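Santino Paredes
I work 19 years in assembly at Plurnetti, and since November we have a robot arm on our line. Some people asked me how it is, so I will write it in a few posts. I am not an engineer and English is my third language, please be patient with me.

Santino Paredes
First, what we do. We put together plastic modules for the Clernoron cabinets. The modules have small dovetail joints on the edges, like a puzzle. You push one into the other until it sits. Some parts are dark teal, some are light gray, and on many of them there is a label.

Santino Paredes
On a normal shift our line does 700 joints. If you do this with your thumbs, after lunch you feel it. Vasiliu, who trained me, had to stop at 58 years old because he could not close his hand in the morning. He is now in the warehouse office and he is fine, but he did not choose it.

Santino Paredes
When the boss told us about the arm, we were eleven people at the table and it was very quiet. Then somebody asked "who goes?" and the answer was that no one goes, but two people who were retiring would not be replaced. I want to write this correctly. It is true that no one lost the job. It is also true that there are two jobs less.

Santino Paredes
The first weeks were not good. The arm was slow and it stopped very often. The joint must come in straight, and if the module lies a little bit turned, the fingers push on the wrong place. With my hands I feel this immediately and I correct it without thinking. To explain to another person what I feel was the hardest part of the whole year for me.

Santino Paredes
The technician, a young woman from Plillimen, sat next to me for many days with a notebook. She asked: how do you know that it sits? I said: I know. She said: yes, but how? So I did it again, slowly, with eyes closed, and I told her. There is a small give, then a stop, then you press one more time and nothing moves. She wrote everything down.

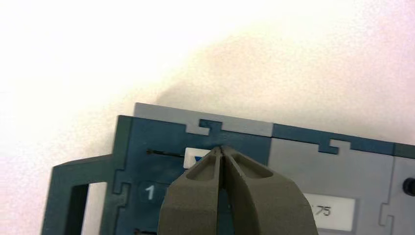
Santino Paredes
After this we changed the order of the work. Before, each person built a complete row alone. Now one person prepares the parts, the arm has the joints, and one person checks and does the repair. We change places every 60 minutes. This rotation was our idea, the first plan was that everybody stays in one place for the full shift. I would not want to check for eight hours, your eyes become stupid.

Santino Paredes
What is better: my hands. I must say it first. I sleep well again and I can open a jar. Also the noise is less, because we took away the old press.

Santino Paredes
What is worse: we talk less. When four people build at one table, you talk about football, about the children, about everything. Now I stand on one side and my colleague on the other side, with the arm between us. Twice a week we eat together on purpose and we had to agree about it, before it came by itself.

Santino Paredes
Also the speed. The arm does not get tired at three in the afternoon, so the parts for it must not run out at three in the afternoon. In January this was a real problem. We asked for a button to pause it without writing a report, and we got it in spring. Nobody misuses this button. I use it up to three times in a shift, when I need to bring new boxes.

Santino Paredes
Someone wrote me and asked about the pay. The two places with checking and repair are one grade higher now. Because we rotate, all of us got the grade. It was not automatic, we had to ask for it two times, and the second time we brought the list of tasks in writing. If your company brings a robot, write down your new tasks from the first day. I am serious about this.

Santino Paredes
One number, because people like numbers. In the best month before the arm we sent back 2682 parts for repair, from all lines together. I will not write the number of now, as I was asked not to. It is lower, but it is not so low as they promised in the presentation.

Santino Paredes
My older colleague does not like the arm and will not like it. He says that he was proud of his hands and now he brings food to a machine. I do not have a good answer to him. I learned to change the settings for the fingers and to move the start position, and I am proud of this, but I am 47 and he is 63. It is not the same thing to learn it.

Santino Paredes
Next they want a second arm for packing. This time they invited two of us to the planning before the order is made, and I am one of the two. I have already a page of questions. The first one is where the table stands, so that people can still see each other.

Santino Paredes
If you work with such an arm in your place, please write me how you organized the rotation. Every 60 minutes is good for us, but the night shift wants it longer and I do not know what is right.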